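Halton Shared Workshop, Arm Build Group
Minutes of meeting held Saturday, May 27, 2023 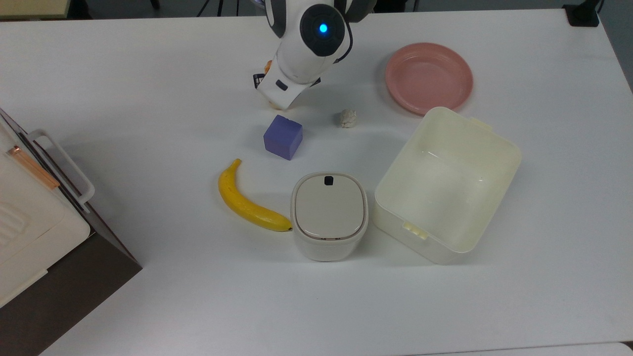

Present: Ruaridh Swanson (chair), Jean Sutherland (minutes), four other members. Apologies from the Todham members.

1. Previous minutes
Accepted with one correction. The replacement power supply was charged to the tools budget, not to consumables.

2. Status of the arm
Ruaridh reported that the mount has been re-bolted and the table levelled. Play at the base is now below what the dial gauge will resolve. The joint 6 fault has not recurred since the connector was reseated. Jean asked that the fault remain open in the log until the arm has completed 400 cycles without it. Agreed.

Cable routing at the upper joint was discussed. The present arrangement is serviceable but limits rotation in one direction. Ruaridh to price a longer harness from Nulgate.

3. Pick-and-place trials
The object set stays as it is for the next round: purple cube, banana, pink plate, the open storage box and the small lidded container. Targets are the plate and the box. Jean noted that the box walls are translucent and that depth readings through them are unreliable. Options raised were lining the box with grey paper or raising the approach height. Paper to be tried first.

Cube grasps are to be logged with the cube at an angle to the table edge as well as square to it. The banana is to be grasped at mid-length only. The lidded container is to be left upright as an obstacle and will not be a grasp target in this round.

Closing force was questioned. The current setting marks softer objects. Ruaridh to step it down in small increments and record each value in the shared sheet.

4. Software
The Toledo branch was merged on Thursday. The motion planner now times out at 2000 ms and returns the arm to its park position. One member reported that the park position is too low over the table for tall objects. To be raised before the next trial.

5. Budget
Balance stands at $1395 after the bolts and the gauge. No new spending approved pending the harness quote.

6. Other business
Labelling of the bench breakers is still outstanding from December. Jean to do it.
Members are reminded that the emergency stop is tested at the start of every session and the test initialled on the sheet.

Actions
Ruaridh: harness quote, closing force steps, park position.
Jean: box lining, breaker labels, fault log.

Next meeting to be set by email once the quote is in.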